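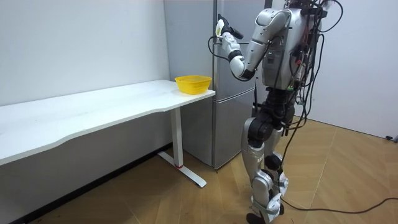 I don't believe in the "fridge needs a cabinet built around it" rule, and I've now been quoted $3514 to obey it. The quote is from Subramaniam Kitchens for two side panels, a bridge cabinet over the top and a filler strip. Their designer says a fridge standing on its own looks unfinished and "works harder." Works harder how? Mine is the tall gray one against the back wall, with the long white table next to it, and it has been doing its job without a box. The floor is light wood, I like it, and I'm not keen on having panels screwed down into it either. Has anyone paid for one of these surrounds and been glad about it a few years later?

crispdrawer
Posted 5/27/26

---

mullion_bob wrote:

"Works harder" is backwards. A fridge dumps its heat through the back, the sides or the bottom depending on the model. Closing it in can only make that job harder, never easier. If they said it to you in those words I would get the rest of the quote from someone else too.

---

tilesaw wrote:

I paid for one and I'm glad. Before the panels I had a strip on each side that collected crumbs, twist ties, a whole dead wasp. Now nothing gets down there. We're in Wurnirwood where the kitchens are all narrow, so every gap is a place you can't reach with a broom.

Whether it's worth what they quoted you is another matter. Ours was part of a full remodel so I can't tell you what the panels alone came to.

---

crispdrawer wrote:

@tilesaw that's the part I keep hearing and I don't buy it. A gap you can see is a gap you can vacuum. Panels have a gap too, just a thinner one that a vacuum nozzle won't fit. Have you had your fridge out since they went in?

---

tilesaw wrote:

No. Fair enough. I suppose I don't know what's back there.

---

hingeside wrote:

I pulled mine out of its surround in July to get at the water line. Took two of us and we scraped the left panel top to bottom. It had the recommended clearance on paper but the panel had bowed in. What was behind it was disgusting, for the record.

---

oldformica wrote:

Going to disagree with most of this. The bridge cabinet is real storage. Mine holds the roasting pan, the cooler, and the big stock pot I use at the holidays. Without it the top of a fridge turns into a shelf for cereal boxes and you end up with things sliding off the back. Also a tall fridge beside something low like a table looks like it was left there by the movers. I know that's taste, but you asked.

---

crispdrawer wrote:

It is taste, and I'd respect the quote more if it said so. "Looks better, costs this much" I could think about. What I got was a page about airflow and resale.

On storage: how often do you get up there? I'd need the step stool every time. I have a cabinet over the stove that I open when I'm looking for something I've already looked for everywhere else.

---

oldformica wrote:

Four times a year, maybe. But those pans have to live somewhere.

---

mullion_bob wrote:

Resale, ha. The next owner shows up with a fridge that's an inch wider and the first thing they do is rip the panels out. I've been the guy with the pry bar. Surrounds get built to the fridge you own on the day.

What's the model, by the way? Check the install sheet before you take anyone's word, mine included.

---

crispdrawer wrote:

Gikorik, one of the older ones. The sheet wants clearance at the sides and top and says nothing at all about cabinets. I sent that page to the showroom and got a brochure back.

---

vent_grille wrote:

Nobody has asked about the door swing. If you put a panel on the hinge side and it sticks out past the body of the fridge, the door may stop at 90 degrees and then your drawers won't pull all the way out. I lived with that for 3 years. Measure with the door wide open, and measure where the handle ends up.

If you only want it to look less stranded, one panel on the table side and leave the other side open. A plain painted board from Vutham cost me less than the delivery fee on a "system." I fixed it to the wall with angle brackets, so no holes in the floor.

---

tilesaw wrote:

One panel would look odd to me. But it's not my kitchen.

---

crispdrawer wrote:

@vent_grille now that I'd try. I can undo a board. The quote is good for 21 days and I'm going to let it run out. If the showroom calls I'll ask them to show me in writing where it says a fridge works harder in the open, and I'll post whatever they send.

---

hingeside wrote:

Please do. And vacuum behind it while you've still got room to get in there.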